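Hetano lets people teach robots at their own desks, clutter and all

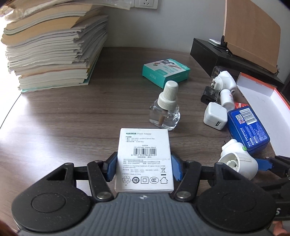 SHEFFIELD, December

Hello from all of us at Hetano. I'm Hằng Quách, I look after the demonstration team, and I've been given the nice job of telling you what we've been up to. From this month our hand-held teaching kit, Skeltar, is open to small firms and college workshops who want to show a robot a job by doing the job themselves.

If you haven't come across us before, we make grippers you hold in your hands. You squeeze, the fingers close, and a camera on the tool records what the fingers are doing and what's in front of them. Our software turns that into something a robot arm can learn from. You don't write any code and you don't need an arm in the building while you're recording, so you can do it at a kitchen table if that's where your things are (mine usually are).

I should say what sort of jobs we mean, because people tend to picture car factories. The one we've spent most time on this autumn is plain old picking up and sorting of small household bits. A boxed UGREEN power adapter held between two blue finger pads, a little refill bottle with a wick in it, a white USB charger, a plug-in heater for the liquid refills. They're all small and all awkward in their own way. A flat box wants a wide, even grip along both sides. A bottle with rounded shoulders wants something gentler and a bit lower down, and a plug with metal prongs wants you to think about which end you're going for before you get there!

People are brilliant at this without trying. I can reach past a heap of papers with a plastic sleeve flopping off the top and take hold of the one box I'm after, and I couldn't tell you how I chose the angle. Writing that down as instructions is miserable work, and I did it for long enough to know. Doing it with the gripper in my hand takes me less time than making a cup of tea.

We've also stopped tidying up. Our early recordings were made on bare white tables with one object in the middle, and they looked lovely. Then we'd try the results on a real desk and the arm would dither. So now we ask people to leave the desk as they use it, with boxes at funny angles and chargers in a huddle at one side, and the recordings are far more useful for it. Please don't dust on our account.

The new Skeltar kit comes as a pair of grippers, one for each hand. Working with two feels odd for the first few minutes and then you forget you're holding them. Each kit comes with a carry case, spare finger pads and a year's use of the software. We recommend 200 short recordings for a first task, which sounds like a lot until you've got into the swing of it. In our trials 129 people had a go, most of them had never touched a robot, and the youngest was 19 and a good deal quicker than me.

We're doing this with two partners. De Haan makes the finger pads and has been very patient with me changing my mind over how soft they ought to be. Ruratel is handling the uploads, so that a workshop out in the countryside with a slow connection can record all day and send everything overnight. I pestered them for that one myself, having sat in a barn watching a progress bar not move.

There are things Skeltar won't do yet. It isn't suited to anything heavier than a full teapot, very shiny objects still give the camera trouble in strong sunlight, and if you'd like to steer an arm live from another room, our remote control version is still on the bench. I'd like it out next year, but I've learned not to promise months.

Orders are open now through the Hetano website. Colleges can borrow a kit for two weeks before deciding, and we'll throw in a video call with one of the team (quite likely me) to get you through your first task. If you'd rather see it before you sign up for anything, we're running open afternoons at our Sheffield workshop throughout December, starting at 2 pm. Bring something small from your own desk and have a go at teaching with it.

Press contact: Hằng Quách, demonstration team, Hetano, Sheffield. Review kits and interviews are available on request.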